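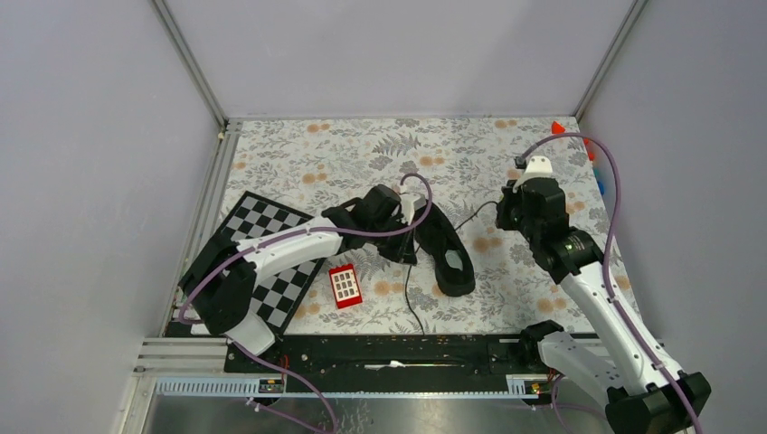 Questions about our table mats and tablecloths

Home Shop Fabric care Questions Contact

Reading time: 3 minutes

These are the questions which customers send us most often about the leaf print, the white one with ferns and small orange and peach dots or flowers. Heather Whitelaw answers the letters in Gellthorpe and I, Miroslava Kolář, write them down for this page.

What is the name of the print?

It is called Brika. We sell it since August, by the metre and also as finished cloths. The older print with only grey leaves was called Cletov and it is sold out.

Is it suitable for a work table?

Yes, many people use it so. A white ground with a pale pattern makes it easy to find small things, for example a red block or a thin black cable. If you put a checked board on it, the squares stay clear to the eye, as the leaves are much paler than the black.

Can I put shoes on it?

You can, if the soles are clean. When I change laces or clean a pair, I prefer to do it at the table and not on my knees. A black mesh shoe leaves no colour on our cloth, but small stones in the sole can pull a thread. Please brush the sole outside first. Shoe cream should not touch the cloth, because it goes out very badly.

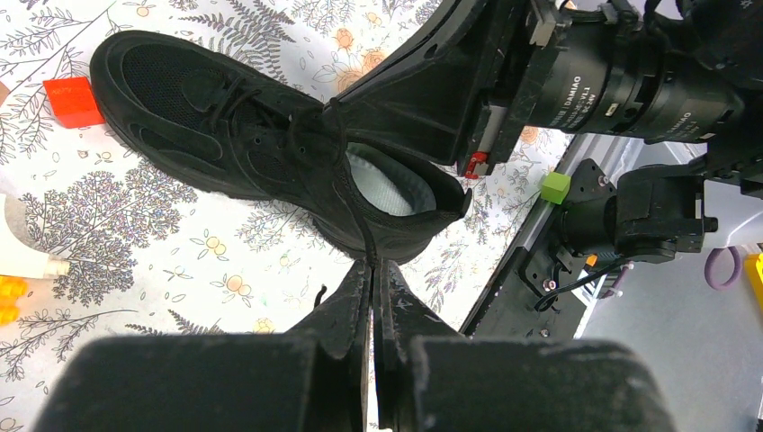 At what temperature should I wash it?

Wash it at 40 degrees with a mild powder, and without bleach. The orange dots lose their colour first if the water is too hot. Iron it from the back side while it is still a little damp.

Will it become smaller after washing?

A little. A cloth 200 cm long loses nearly 8 cm in the first wash and after this it stays the same. For this reason we ask you to order it slightly longer than you need.

How do I keep it flat under heavy things?

Lay it one evening before, so the folds can go down. Then put the heavy things first and the light ones after. Do not pull the cloth when something heavy already stands on it.

Can I cut it myself?

Yes, with sharp scissors. The edge must then be sewn, or it will open. Our sewing room at Coetzee can do it for you, and the smallest piece they accept is 70 cm wide.

How much do you have in stock?

In January 2018 we received 3000 metres, so there is no need to hurry. Samples are free, please write your full address in the letter.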